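Search this site Enter keywords Go

Murnach Motor Club – Minutes of the General Meeting
November 18, 2021

Keabetswe Lekota presided. Members present: 54. The July minutes were approved as read.

1. Tow Vehicle
Elmarie Fourie reported on the Nimow and Bezerra SUVs. The Bezerra tows more – the Nimow has the longer warranty. Decision held over.

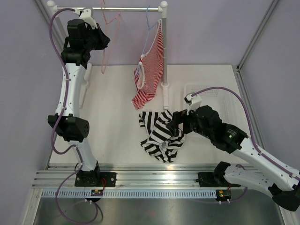 2. Hill Route
The Gultitz run was approved, 7 opposed. Drivers must carry a spare tire.

Adjourned.

Comments (2)
towbar_pete: Bezerra, please. The Nimow is thirsty.
Lin: Are guests allowed on the Gultitz run?

Contact the Secretary | © Murnach Motor Club | Back to top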